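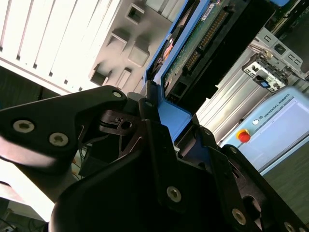

Fillik, build thread. Goal for this stretch: pick a drive in its blue caddy out of a holder on the fixture plate, carry it to a desktop tower lying on its side, and put it in the bay. Then the same in reverse. One arm, one gripper, no tool change.

Hardware is the shared arm at the Tanberg workshop. I get it after 6 pm, which means everything I make has to come off the table again without tools touching the arm itself. The plate stays registered to the slots, so re-zeroing takes one touch-off at the corner.

Fixture plate is printed. Revision C. Revisions A and B had the drive opening flush with the face of the plate, and the caddy had nothing to follow on the way in. C has a raised surround with a lead-in chamfer on the inside edge. The other brackets on the plate are for memory modules and can be ignored for now.

Material was a Waltico spool, matte. It prints a little oversize on internal corners compared with what I had before. I took the corners back in CAD and left the slicer alone, as I don't want a compensation value in there that I will have forgotten by next month.

Grip point. First attempts held the caddy by the middle of the long side. Bad idea: the caddy sides flex, the gripper reports the object as held, and the tip wanders when the arm accelerates. Now I hold the boxy end, where the plastic is stiffest, and keep the rails clear of the fingers. Grip force is down to the lowest setting that survives a fast stop.

Approach to the plate is in three moves: a joint move to a standoff pose, a linear move to the mouth of the opening, then the insertion under force control. Speed on the last one is 80 mm/s in free air and drops once contact is seen. Lining up at the mouth of the opening is where all of the tuning time has gone. 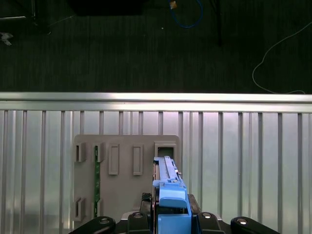

Salvador Ramalho: Are you searching for the opening at all or just trusting the taught pose? With mine a straight push worked fine until somebody leaned on the bench.

@Salvador both. Taught pose first. If the force along the insertion axis passes the threshold before the depth is reached, it backs off and runs a small spiral in the plane of the opening. The spiral gives up after 300 points and the arm returns to standoff with the drive still in the gripper. It does not retry by itself. I want to see why it missed.

Also, add a settle time before you zero the force sensor. I zeroed straight after the joint move for a week and blamed the print for the scatter in the readings. A 300 ms pause fixed most of it. Cable drag accounts for the rest, I think.

Release is its own problem. If the fingers open unevenly against the caddy, it gets dragged sideways and the drive is left cocked in the holder. Fix was to switch to compliance in the finger direction just before opening, then open by a small amount, wait, then open fully. Retract only along the caddy axis until the fingers are past the end of it.
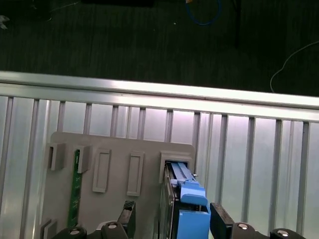 Mapplebeck, May

Moved on to the tower. Different geometry, same caddy. The drive cage is sheet metal, so there is less give than in the printed holder and the force threshold had to come up. I kept the two thresholds as separate parameters. Sharing one value between plastic and metal is how I bent a guide in the spare cage.

Cables are the main hazard. The power bundle runs near the drive bays and has its own opinion about where it sits. The approach path now comes in high and descends only when the caddy is over the bay. It costs a bit of time per cycle. I can live with that.

The log so far is 3816 lines, one per attempt or abort, with pose, peak force and the reason for stopping. Line 1715 is where revision C went on, so anything before that is no use for comparing insertion forces. I should have started a new file.
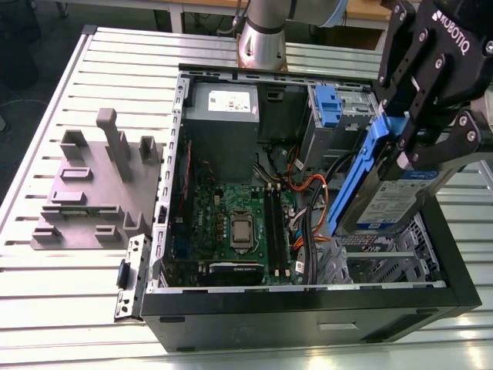

Still to do

Retaining clip for the power bundle, printed, something that snaps onto the edge of the case without a screw.

Proper check that the drive is latched. At present I pull back lightly on the caddy and look at the force. It works on the plate. In the tower, friction from the cage looks much the same as a latch that has half caught.

Case location. The tower is placed by hand against two stops, and a case with worn feet won't sit square to them. Either a third stop or a touch-off on the metal, probably the touch-off.

CAD for the plate goes up when I have cleaned out the dead sketches. Revision C only. Please don't print B, the lead-in is wrong and I no longer have the settings for it.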